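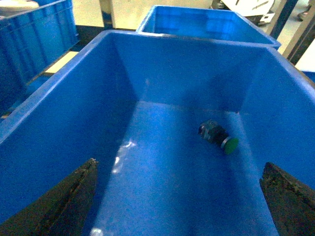

**wuleo_bench:** Do push button switches keep all right loose in an open plastic bin, or do they need bags?

**harasym68:** Loose is fine for most of them as long as the bin stays dry and nobody drops a transformer on top. Bag anything with exposed contacts or small screws you'd hate to lose.

**wuleo_bench:** Good, I own 2 bags and a great many buttons. I was going to do one bin per color. Green start buttons in one, red stops in another, and so on.

**cincombe_parts:** Please don't sort by color. I did that in September and spent the winter finding out that green tells you nothing about what's behind the panel. Sort by contact block and hole size. The cap is the easy part to swap.

**harasym68:** On some of them. Plenty of cheap ones have the cap fixed for life. And when a customer calls, they say "the green one." They have never once said "the normally open one."

**cincombe_parts:** Then your customers and my winter have something in common. I still say contacts first, color second.

**tradeso_refugee:** I paid for the 220 label pack and can report that the labels fall off blue bins just as fast as off gray ones. Wipe the plastic with alcohol first. Also, deep bins are where small parts go to retire - get shallow ones for switches and keep the deep ones for cable.

**wuleo_bench:** The deep ones are already bought, so cable will have to wait its turn. Going with contact type, then color in smaller boxes inside.

**harasym68:** Boxes inside bins. We've reinvented the drawer.

**cincombe_parts:** Drawers cost money. Test each one with a meter before it goes in, by the way. I skipped that and had to pull the lot out again.

**wuleo_bench:** Meter battery is dead. Back after the store.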